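Forum index > Workshop and Home > Timber finishes

Thread: Oil or hardwax on a table that gets wiped daily?

benchdog_59
Wed 7 October
I have a solid table top to refinish. Current finish is an unknown oil, patchy, grey in places where water has stood. It gets wiped down with a damp cloth at least once a day and a mild detergent once a week. I have narrowed it to two options: a hardwax oil (Brellent satin is what my supplier stocks) or a wiping varnish. I would like something I can repair in sections without stripping the lot. Sanding to 120 then 180 is planned. Is there any sense in going finer?

Orlando Marulanda
No. Hardwax oil needs some tooth in the surface. Past 180 you close the grain and the oil takes less evenly. I did one at 400 years ago and the second coat sat on top and stayed tacky for days. Check the tin, because some makers want 150 and no more.

lathe_and_order
Disagree in part. 180 is fine for the face, but end grain should go finer, 240 at least, or it drinks the finish and goes dark at both ends. On varnish it matters less.
As to the choice: wiping varnish, three coats. Daily wiping with detergent will take hardwax off in under two years. I have seen it on café tables.

Orlando Marulanda
Café tables get hot cups, acid and commercial spray cleaner. That is a different load from a damp cloth. The OP also asked for sectional repair. You cannot patch varnish without a visible edge. With hardwax you abrade the worn part, wipe on a thin coat, buff it off, and in most lights the join is hard to find.

lathe_and_order
"In most lights" is doing a lot of work there. Low side light from a window will show it every time, particularly in satin.

benchdog_59
The window is to one side, so that is a fair point. Matt rather than satin, then?

quartersawn
Matt hides patches better and shows grease marks more. Your pick.
Before anything else, find out what is on there now. Put a few drops of white spirit on a hidden spot, leave it a minute and rub with a white rag. If colour lifts, there is wax or uncured oil and you need to clean it off before sanding, or it will clog every disc you own. I got through a full box on one top by skipping this.
Wooden table at my place:

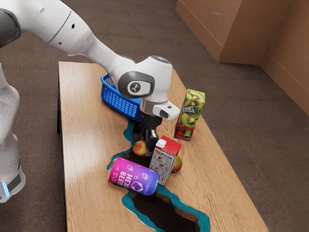
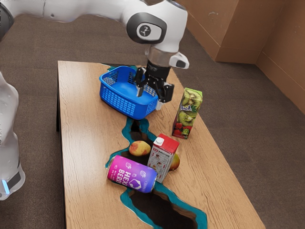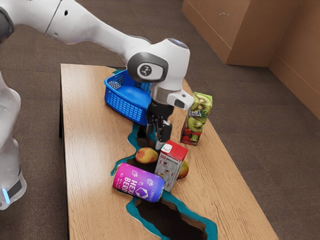
Same table in all three.

benchdog_59
Thanks. I tried the white spirit under the overhang. Rag came up pale brown, so there is something. Is white spirit enough to clear it or do I need a proper wax remover?

quartersawn
White spirit and a grey pad, along the grain, wipe off before it dries. Twice. Change the rag often. Then leave it overnight with a window open. Lay the used rags out flat outdoors to dry. Do not ball them up in a bin.

Orlando Marulanda
Seconded on the rags. The same goes for hardwax rags, which are worse. A bucket of water with a lid also works.

tenon_saw_tam
For the grey patches, sanding alone may not do it. If iron was involved (a wet tin left standing, say) you will have a blue-black stain that goes deeper than you want to sand. Oxalic acid in warm water, brushed over the whole top and not just the mark, then rinsed twice. Gloves and eye protection. Wear a mask when you sand afterwards, as the residue is unpleasant to breathe.

lathe_and_order
The rinse raises the grain, so do it before the 180 pass.

benchdog_59
Most of the patches are plain grey. One is a ring and nearly black. I will try the acid.
On quantity: the Brellent tin gives coverage per litre, but I do not trust it. Top is 169 cm by 80 cm.

Orlando Marulanda
That is 1.35 square metres. Two thin coats on the face and one on the underside will come out of a small tin with plenty left. Decant what you need. The remainder skins over if you keep opening it.

quartersawn
Do both sides equally if the top is solid. Two and two. One coat underneath and two on top is asking for a cup.

Orlando Marulanda
I have never had one move because of a coat of hardwax. The film is too thin to make much difference to moisture exchange. Movement comes from how the top is fixed. If it has slotted brackets or buttons, leave them free to slide.

quartersawn
We have had this argument in the June thread and I am not having it again. Two and two costs him ten minutes.

benchdog_59
It is on buttons. I will do two and two as there is finish to spare. Going with matt hardwax, 120 then 180, end grain to 240. How long before it can be wiped with detergent?

tenon_saw_tam
Dry cloth only for the first week. Damp after that. I would hold off detergent for three weeks if the room is cool.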